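This site uses cookies to remember your settings. By continuing to browse you agree to our use of cookies. Accept | Settings

Notes from the sink task

Dec 29, 2021

I said in May that I would write something once the sink recordings were finished. They aren't finished, but we stopped for the holidays with 92 of the first 100 accepted, so I have some time to type.

The short version of the project for people who don't read this blog regularly. Rimano is our name for the small set of household tasks we want one policy to learn. The sink is task four. Tomoyo Oda does the training and I do most of the recording. The policy sees what the camera on my head sees, plus where the two grippers are and how far each one is open, and it has to work out what to do next from a lot of examples of me doing it.

I hold the grippers myself. We used to drive an arm with a joystick for this (the old Kakmont posts cover that) and I could record very little in an afternoon before I got sloppy. With a gripper in each hand I can do the same motion at close to normal speed, and the markers on the cubes give us the position of each hand. The cost is that any time a marker face turns away from the camera for too long, we lose the track and the recording gets thrown out. Most of the rejected ones were that. I tend to roll my right wrist inward when I pinch something low down.

The task itself is simple to say. A cloth is lying on the basin. Pick it up, wipe the counter, put the cloth back. There's a bottle on the counter too, in a different place each time, and sometimes it has to be moved before wiping. I wrote a start list so that I don't choose the arrangement myself, because when I choose, I choose easy ones. The list says where the bottle goes, standing or lying down, and how much of the basin the cloth covers.

We have the counter down on the floor. It's hard on the back, and I'll come to that, but the floor is where we have the space and I can lean over it from any side.

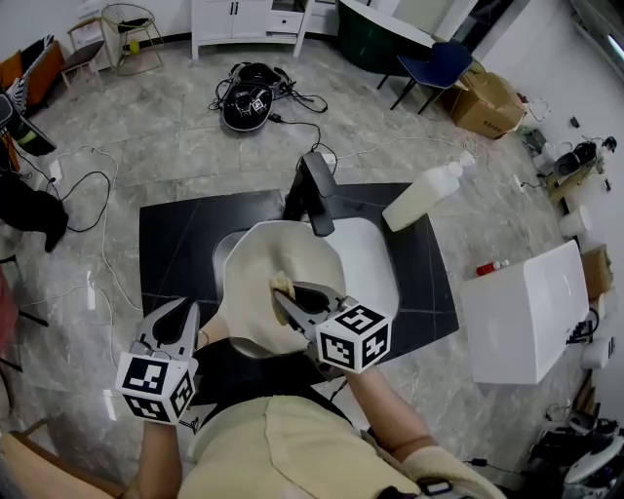 Right gripper on the cloth, left one open. Bottle on its side for this start.

Cloth is harder than I expected. With a rigid object you close the jaws, and if you were in the right place you have it. With cloth you can be in nearly the right place and come up with one thread or nothing. What works for me is to press the jaws down into the fabric first, then close, so that a fold comes up between them. If I try to pick at an edge I miss a lot. Tomoyo asked me to keep some of the misses in, provided I recover and finish. Her reason is that if the policy only ever sees clean pinches it has no idea what to do after a bad one. I keep the recording going, back off, open the jaws and go again. I don't fake misses. We tried that for one session and she could pick them out of the plots right away, so those got deleted.

The other thing I had to learn was to leave the idle hand alone. My habit is to let it wander or start helping early. In the first batch my left hand was drifting all over the place while the right one worked, and the early policy copied it faithfully. Now the left gripper stays low and open until there's a job for it.

Lighting was less of a problem than I feared. The counter is black and the cloth is pale, so the cloth is easy to find. The markers read fine too. We'll need other cloths and a lighter counter at some point or it will only know this one. Gatti has offered to lend us a second basin, and Arthorpe, where we rent bench time, has an actual kitchen we could use in the evenings.

On my back: I do 2 sets with a long break in the middle, and I stop when I notice I'm hurrying. Hurrying shows up in the data as short pinches that slip. I also kneel now for the starts on the far side.

The target is 1000 accepted recordings. That number came from the drawer task, where things leveled off after that, and I have no strong evidence it's right for cloth. Tomoyo is going to train on the first batch over the break and see whether the pinch shows up at all. If it does, I'll carry on with the same list. If it doesn't, we'll probably split the task and record picking up the cloth by itself.

I'll post the start list when I've cleaned it up. At the moment half of it is abbreviations I made up while kneeling on the floor.

Get new posts by email. Enter your address to subscribe. You can unsubscribe at any time.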